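# Recording dryer-loading demonstrations

This page covers one task: moving clothes from the basket into the dryer drum. Unloading and folding have their own pages. You need one operator, one person on the log, and a free dryer for the whole session.

## Before you start

1. Check that the drum is empty. Turn it by hand once and look behind the baffle for socks.
2. Put the basket on the floor to the left of the dryer, close enough that the arm can reach both the bottom of the basket and the far side of the drum.
3. Load the basket with 2 to 5 items. Mix sizes and colors between episodes. Thin white cloth is hard for the model, so use plenty of it.
4. Move the arm to its rest pose and start a new log sheet. Write the machine number, the operator, and the task name.
5. Record one short throwaway episode and play it back. If the drum looks black in the playback, fix the room lights now. It can't be repaired later.

## Recording an episode

Start recording while the arm is still at rest. Wait a second, then go to the basket.

Pick up one item at a time. If two come up together, keep going and mark the episode "double" in the log. We keep doubles, but they are trained separately.

Lift the item clear of the basket before you swing toward the dryer. Enter the opening above the lower lip. The lint grille sits right there, and cloth dragged over it tends to catch. Push the item past the lip, open the gripper, and back out along the same path.

Repeat until the basket is empty, return to rest, and stop recording. Leave the dryer off.

A slow, even pace gives better data than a fast one. Quick swings blur the arm, and a few blurred moments per episode are fine, but a whole episode of them gets thrown out.

## What to keep

Keep an episode if every item ends up inside the drum, even if the operator missed a grasp and tried again. Retries are useful. In the July batch we cut them all, and the trained policy froze whenever it closed on nothing.

Discard an episode if:

- someone's hand enters the workspace
- the basket is moved by a person partway through
- the gripper hits the door ring hard enough to stop the arm
- the recording starts after the arm has already moved

Write the reason next to the episode number. Don't delete files yourself.

The target for this task is 100 kept episodes. Last time it took 124 recordings to get there, so book the laundry room with some slack.

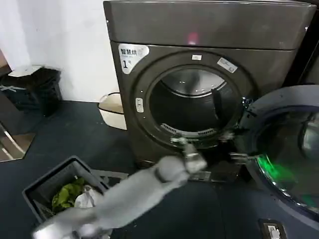
Noreen Jadoon: Can we add a rule about items left hanging over the lip? I have been keeping those if most of the cloth is inside, and Daniyal has been throwing them out.

Keep them only if the operator pushes the item the rest of the way in before stopping. If it is still hanging at the end, log it as "partial" and record another. Old episodes from both operators need to be checked against this rule before the next training run.

## After the session

Copy the recordings to the Lernon folder, compare the file count with the log sheet, and sign the sheet. Put the test clothes back in the basket and empty the lint filter.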